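This folder holds the parish history transcriptions for Rorden and the outlying hamlet of Flanditz, typed up from the vestry minute books, the two chapel registers and a shoebox of loose letters that came with them. Please have a wander through, and do read the notes further down before you quote anything, as the old clerks had their own ideas about spelling.

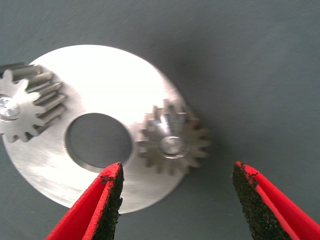
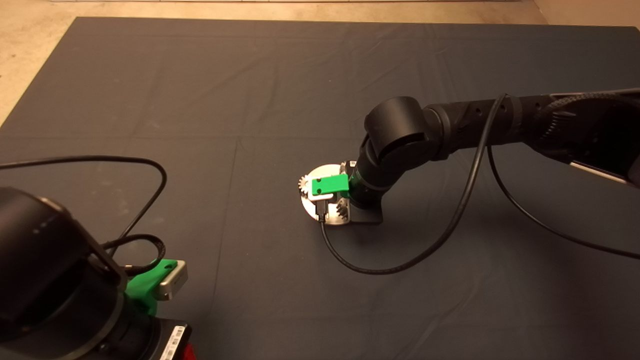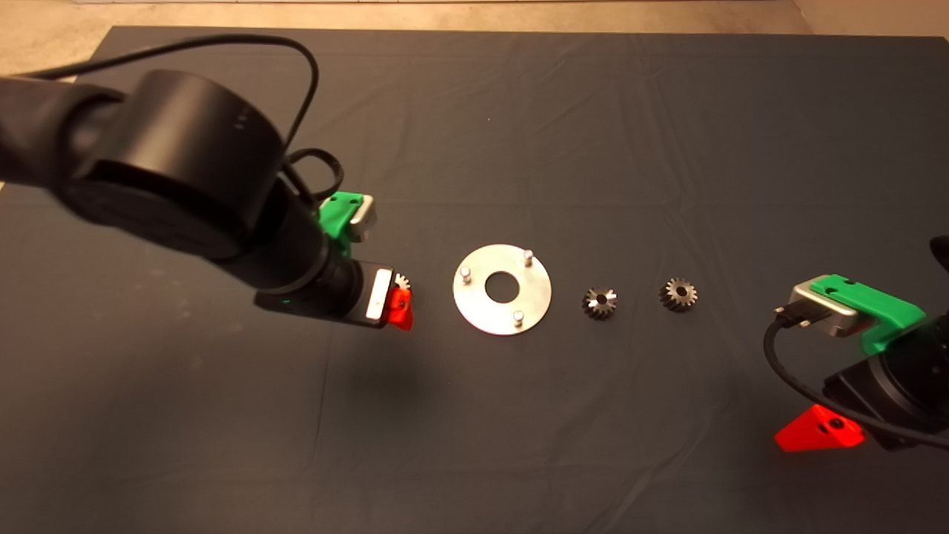

*Page last changed: Sun 4 February*

## What is in the folder

There are 341 transcribed entries, each in its own plain text file, sorted into folders by the book they came from:

- `vestry/` – minutes of the vestry meetings, including the long quarrel over the stove
- `chapel/` – baptisms and burials from the two registers
- `letters/` – loose letters, most of them to do with the new roof
- `index.csv` – one line per entry, with the file name, the book, the page and a short subject

If you only have ten minutes, start with the vestry minutes for the year the church moved out of the schoolroom. They are wonderfully cross in places (the argument over who should pay for the lamp oil goes on for pages and pages!) and they give a much better feel for the people than any of the printed histories I've come across.

## How it was typed

Spelling has been left exactly as it was written, so you will meet "quire" and "choir" on the same page, and Flanditz in more forms than I would have thought possible. If you are searching for a place, use the subject column in the index, where the modern spelling is always used.

Square brackets hold anything I've added. A question mark inside them means the word was hard to read and I've put down my best guess:

 Paid for mending the vestry [dore?] and a new key

Where the page is torn or the ink has gone, you'll see `[lost]`. Crossed-out words are kept, between tildes, as the clerk's second thoughts are often as interesting as his first.

## Gaps

Ten pages are missing from the second chapel register, and I have left their numbers unused so that everything after them still matches the book. The letters from the Mahuika mission are only partly done. They are written both along and across the sheet to save paper, and my eyes will manage just so much of that in an evening. I had hoped to finish them by November and didn't, so the rest will be added as I go.

The Amar bequest papers are not included. They are kept with the deeds and haven't been copied yet.

## Using the files

You are very welcome to use any of this for family history, talks, school work or your own church's booklet. Please mention the Rorden transcriptions and give the file name, so that the next person can find the same entry. Corrections are a great pleasure to receive, especially from anyone who knows the old field names. Put the file name and the line in your note, and I'll check it against the book.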